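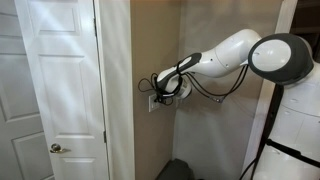

Light switches, and why we love them

If you'd asked me last October which household job would take up most of our month, I would have said folding, or maybe the dishwasher. Wrong! We have spent our happiest hours on light switches, and I want to tell you how it's going, as several of you wrote in after the last issue asking what teaching a robot by remote control is like when you're the one doing the teaching.

The short version is that you do the job yourself, through the robot's arm, over and over. You hold the controls, the arm follows your hand, and everything it does gets saved together with what the cameras pick up. One go from start to finish is a demonstration. The learning software (we're using a setup called Vemari, which Mogens Bergmann has been patiently nursing along) then looks for what all those goes have in common.

A switch sounds like nothing, doesn't it? You and I slap at one in the dark without a thought. But a rocker only has a small travel, and it wants pressing at the correct end. Too high on the plate and you're just leaning on plastic. Too hard and you're shoving the wall, and the arm shoves back. My first evening on the controls I did 20 goes and threw away 9 of them, mostly for dithering.

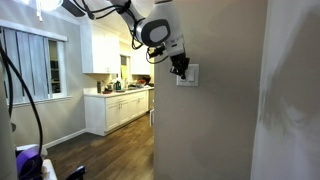
Dithering matters more than I expected. If I hover for six seconds making up my mind, the robot learns that hovering is part of the job, and it will hover too, very faithfully. So Mogens has us rehearse the reach before we save anything. Move in at a steady pace, make contact, press, come away cleanly. If you miss, it's fine to correct yourself and carry on – a tidy recovery is a useful thing for the robot to have seen. What we bin are the goes where the operator got lost.

We also change the starting point each time. Arm higher, arm lower, base shifted a little further back or turned a touch. It's slower, and your shoulders will complain, but a robot that has only ever set off from one spot tends to come unstuck when it finds itself in another.

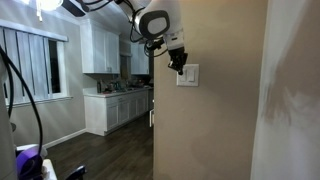 Lining up on the double switch, with the kitchen beyond.

Double plates are my favourite. Two rockers close together means you have to choose one and mean it, and the fingers are wide enough to catch the neighbour if you come in crooked. I've taken to using the wrist view for the last bit of the reach and the wider view for everything before that. It took me a couple of evenings to get used to swapping, and now I can't imagine doing it any other way. 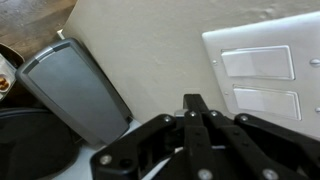
Rosalind Marchetti disagrees with me on this, and she has asked for a right of reply: I stay on the wide view right to the end, because the wrist view makes me rush. Everything looks so close that I press before I'm square to the plate. New people should try both for an evening and keep whichever gives them fewer goes to throw away.

Fair enough, and her discard pile is smaller than mine, so perhaps listen to her!

Next on the list are door handles, which Mogens is already muttering about. If you'd like a turn on the controls, reply to this newsletter with a couple of evenings that suit you. We take 2 people per session, and you don't need any experience at all.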